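Count the failures by stage

2018-08-24

A success rate is the number everyone asks for when a robot does something with clothes. I think it is close to useless on its own, and I think those of us who publish such numbers should stop leading with them.

The work behind this opinion is small. At Nurnusley we teach two arms to handle a pair of jeans: take hold of the belt, deal with it, work the zip, fold. The robot learns from demonstrations driven by a person. We started in January, and the set now holds 2868 demonstrations. The learning method is ordinary and I will not defend it here. What I want to defend is the way we score the results, which I have been asked to drop by two reviewers and at least one colleague.
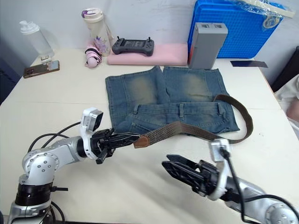 What a single number hides

Our first report, from the project we called Brako, said that the robot completed the task in 61 of 100 trials. It was a true statement. People liked it, because it was easy to repeat and easy to set beside the number from Lozano, the other clothing project we are usually compared with. Lozano's number was higher, and for some weeks we tried to catch it up.

Then we went back through the 39 failures and wrote down the stage at which each one stopped. Most of them had stopped at the same stage, the zip. The belt, which we had spent the spring worrying about, was hardly in the list. If we had done this first we would have spent the spring differently.

I don't think we were unusually careless. A task made of several stages gives you one number at the end, and that number has no memory of where things went wrong. A method that is good at belts and poor at zips can score the same as one that is poor at belts and good at zips. Put them in a table and they look like equals. A reader who wants to build on one of them has been told nothing of use.

The usual reply is that the final result is all the customer cares about. This may be so, but the readers of a methods paper are not customers. They want to know what to try next, and for that they need the stages.

There is a second reply, which I take more seriously. Stages have to be defined by somebody, and whoever defines them can do it in a flattering way. If I say that the zip stage begins once the gripper has hold of the pull, then every failure to get hold of it goes into some earlier stage, and my zip results look splendid. I have seen this done and I have been tempted to do it.

My answer is to define the stages by contact, and to publish the definitions before the trials are run. Contact is something two people can look at and agree on, or at least argue about usefully.
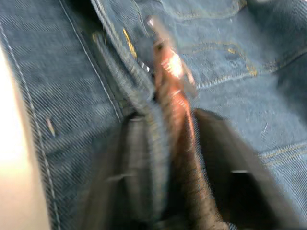

Zips deserve a stage of their own, and probably two. Getting hold of one and moving it are separate skills, and a robot can have the first without the second. Labels for this stage come mostly from the wrist camera, and they are the hardest ones we make. With a gripper finger on either side of the zip and the copper-coloured pull smeared into a streak, the weave of the denim can be easier to read than the part you need to judge. One frame like that settles that there is contact. It does not settle whether the zip is travelling, so our rule is that movement is judged from a run of frames and never from one.

We relabelled 944 demonstrations by this rule. It was slow and dull, and it took longer than training the model did. I still think it was the most useful thing we did this year. It showed that many of our demonstrations had a pause just before the zip, where the person driving the arms stopped to line things up, and the robot had learned the pause very well.

The new scoring tool is called Trutero and there is little to it. It takes the stage definitions, the trial records and the labels, and prints a table with one row per stage. Anything that could not be labelled gets its own column. I would ask that people keep that column - it is the first one they want to remove, and in our case it was where the worst of the zip trials had been hiding.

I would not forbid the single number. Put it in the last row of the table, under the others, where it can be read along with the reasons for it.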